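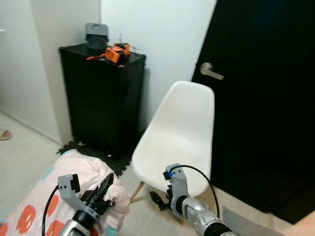 To: Members of the Wirnari Samples and Offers List
From: Lacey Hebden, Member Services
Subject: Re: Tallus magnesium sachets, second request

Dear members,

Several of you have written regarding the message from Jordan Cropper, which is quoted below for those who joined the list after it was sent.

Jordan Cropper wrote:
> I filled in the form for the Tallus magnesium drink sachets in March and
> received the confirmation email the same evening. Nothing has come in the
> mail. When I tried the form again it told me my household had already
> been served. Is the offer closed, or should I write to someone? I would
> also like to know if the citrus flavor contains any sweetener, as my
> mother has been told to avoid them.
> Jordan

We have now received a reply from Brenda Fothergill at Grosunar, the distributor handling the samples. The offer remains open. The first allocation was 2,000 packs, and a further 556 requests were accepted after that allocation had been assigned. Those requests have been placed on a second list and will be filled in the order in which they were received. 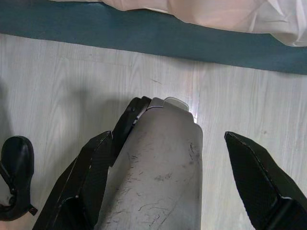 Members on the second list do not need to submit the form again. A repeat request from the same address is rejected automatically, and the message about a household having been served appears whether or not a pack has been mailed. Ms. Fothergill has agreed that the wording is unclear and has asked for it to be changed.

Each pack contains 4 sachets, two citrus and two berry. Each sachet provides 200 mg of magnesium and is to be mixed with a full glass of water. Both flavors contain a sweetener — the berry sachets have the larger amount — and the full ingredient list is printed on the back of the pack. Members who take prescription medicine, or who have kidney trouble, should speak with a doctor or pharmacist before using the product. 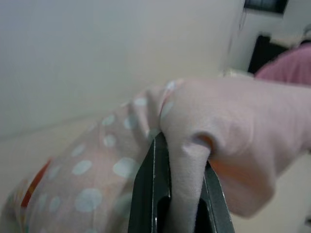
Requests from apartment addresses have caused a separate difficulty. The form drops the unit number if it is entered on the second line, and a number of packs have been returned to Grosunar as undeliverable. Please enter the unit number on the same line as the street. Members who believe their pack was returned may write to Lộc Giáp at the Crabtree office, giving the name and address used on the original form. Please do not send copies of identification.

Roy Hollis will continue to keep the table of current offers, and corrections to it should be sent to him directly and not to the full list.

Sincerely,

Lacey Hebden
Member Services, Wirnari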